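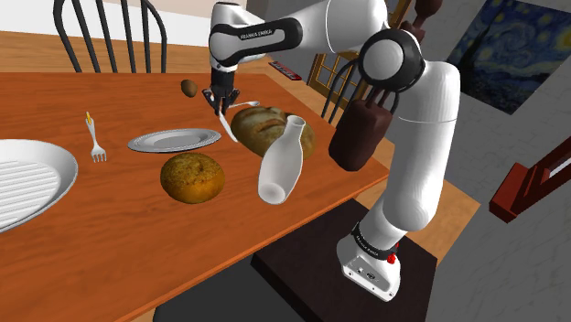 The Long War Over Where the Fork Goes

Every family has a table setter. Ours was my aunt, who could straighten a spoon on her way to answer the phone and never break stride. She believed there was a right way to do it, that the right way had been handed down, and that the rest of us had been out of the room at the time. When I was nine she moved my knife half an inch to the right and said, "There." I have been trying to work out what changed ever since.

The rules, as most of us half remember them, are simple enough. Forks on the left, knife on the right, blade toward the plate, spoon outside the knife. You work from the outside in, like a burglar. The rest is commentary, and there is a great deal of commentary.

Annunziata Zanetti has written much of it. She teaches a night class in Brarnmont called Setting and Serving, which meets above a dry cleaner and which she has been running long enough to have taught mothers and then their daughters. She owns 266 forks. She told me this in the tone other people use to tell you their blood pressure.

"People come in frightened," she said. "They have a wedding, or the in-laws are coming, and they think there will be an inspection. I tell them there will be. But the inspector doesn't know the rules either."

Her students practice on one another. On the evening I sat in, a retired surveyor was laying six places for a fish course and doing it with a folding ruler he had brought from home. The woman next to him had put the dessert spoon above the plate facing the wrong way, and he had noticed, and she had noticed him noticing. It was like any dinner party I have been to, only quieter and with no dinner.

Zanetti is strict about the blade. It faces in. The usual story is that a blade turned outward was a threat to your neighbor, which makes a nice story, and she tells it every term. She also thinks it is probably nonsense. "Maybe somebody's butler liked it that way," she said. "But if I say that, nobody writes it down."

The opposition lives across town. Liam Horgan runs Drandent, a restaurant with 46 seats and, on principle, one jar of cutlery per table. You reach in and take what you need. When he opened, the jar was a matter of money, as he had a single server and she was also his sister. Then a local paper called it relaxed, and Horgan, who is a very tense man, found himself with a philosophy.

"A set table tells you to sit up," he said. "A jar tells you you're an adult." He said this while wiping down a jar. I asked how he sets the table at home. He went off to check on the soup.

I tried both systems on my own guests over the winter, with poor results for science. The set table produced a long silence, followed by a cousin asking whether someone had died. The jar produced a man who ate his salad with a soup spoon because he was too shy to reach past my neighbor. Everybody had seconds both nights, so I can't claim that the forks did much damage either way.

What I did learn is that guests will forgive nearly anything except uncertainty. If there are two forks, they want to know that the second has a job. My cousin spent most of the main course guarding his spare against the possibility of fish. There was no fish. He took it rather hard.

My aunt is eighty-eight now and eats most of her meals from a tray, with the television on and a paper napkin tucked under the remote. I brought her lunch last June and laid it out the best way I knew, fork left, knife right, blade in. She looked it over for a while. Then she moved the knife half an inch to the left and asked if there was any mustard.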